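Let the Robots Have the Table

March 2018
By a staff columnist

Print this article | E-mail this article

I have wiped down a lot of tables in my life. I did it for money through two summers at a lunch counter in Plotham, and I have done it for free ever since. So when people ask me which chore I most want a machine to take over, I don't say laundry or dishes. I say the table. Any table, at the end of any day.

People laugh, because it sounds too easy. We have machines that weld car doors and machines that sort 103 parcels while I look for my glasses. Surely one of them can clear a table! But a car door arrives in the same place every time, facing the same way. A table gets whatever we put on it, and we are not a tidy species.

In January I spent an afternoon at Staltus, a small shop that builds grippers, and I came home more hopeful than I have been in years. I watched a two-fingered hand pick up a pen, a sponge and a folded napkin, one after another, without anyone telling it how hard to squeeze. It took 15 tries to get the napkin. I wanted to cheer at every one of them. A toddler would have needed more, and a toddler would have eaten the napkin.

What still stands in the way is the judging. Look at an ordinary table and ask what "clear it" means. The spray bottle goes back in a closet. The water bottle may belong to somebody who is coming right back for it. Little flat scraps may be trash, or they may be pieces of a game that somebody's kid will cry over. And a charger sitting on a power strip may be left where it is, or unplugged, or packed up, and you and I would disagree about which.
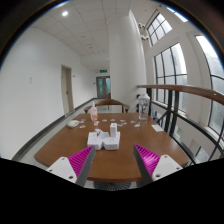

Power strip, charger, bottles and bits: one table's worth of decisions.

Then there is the grabbing itself. Small flat things are murder for a gripper. You and I slide a scrap to the edge of the table and catch it in the other palm, and we never think about it. A machine with one hand and two fingers has to pinch something hardly thicker than the tabletop's own shine. Clear plastic is nearly as bad, since a camera tends to see straight through it to whatever is behind. A plug wants a firm pull while something holds the strip down – try that one-handed some evening and see how you do.

So can machines do this chore yet? Parts of it, yes, and the parts are growing. I would trust a good one today to carry a spray bottle to a shelf. I would trust it to put a mouse in a drawer, if I had shown it the drawer. I would not leave it alone with the scraps, and I would stand next to it for the plug.

That may sound like faint praise. I don't mean it that way. Over 97 percent of my own chores are made of small, dull moves like these, by my own very unscientific reckoning, and each one a machine learns is good for more than one room. The pinch that lifts a scrap here will lift a washer off a workbench or a pill off a kitchen floor. I would love to see a shop floor try it first, where somebody can at least agree on where the washers go. Give me a slow one, even. If it takes nine minutes to do what I do in one, I'll be in the other room with my feet up.

Comments (3)

endilska_fan: Our shop tried an arm for sorting fasteners. Great with bolts, hopeless with shims. Same thing you say about flat stuff. We ended up putting the shims on a soft mat so it could get under them.

Murín: You left out the cloth. Picking things up is half the job, then it has to wipe, and go around the corners too.

tablesaw: Mine can start with the garage. I will supply the mess.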